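Ticket 178: Gripper B drops or misses bars on the bin picking trial
Status: open, waiting on Wurneo
Opened: Wednesday, November 8, 2023

OK, so we're comparing two grippers for the Skukside job and I'm stuck on the second one. Gripper A (the Orozco two-finger) went through its whole set of 400 picks last week with more than half of the misses down near the walls, which I can live with. Gripper B is the Wurneo one, same arm, same bin, same bars, and it keeps closing on air. The controller says "grip OK" anyway!

What I've tried so far: swapped the air line, re-taught the tool center point twice, dropped the approach speed, went back to the Vitcombe camera settings we used for A. The tool center point did help a little. The air line did nothing at all, and the old one is back on now.

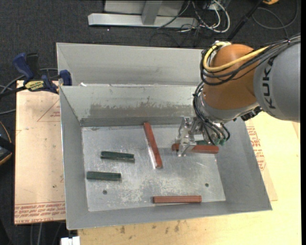
Gripper B closes fine by hand from the pendant, so I don't think it's the valve. My best guess right now is the height the vision hands over. The floor of the bin is bare metal and pretty scratched up, and on the long red bar lying diagonally in the middle there's a bright streak of reflection along the lower left side, so I'm wondering if the depth goes funny there. The green bars are dark too, and I'd love to know if anybody has had trouble with dark parts on this camera. I haven't compared misses by color yet (it's on my list).

Update, same afternoon: set exposure to 2000 and ran 48 picks. Fewer misses in the open part of the floor, but it still closes early when a bar is up against the back wall. Gave it a bit more finger opening and that got worse, go figure, so I put it back.

Questions for Wurneo support:
Does "grip OK" come from the finger position or only from the pressure switch? The manual shows both and doesn't say which one is the default.
Is there a setting to delay the close until the arm has settled?
Can I get the short fingers to try before we send this set back?

Leaving the ticket open. Next thing I'll do is log the finger position on every pick and attach the file to this ticket.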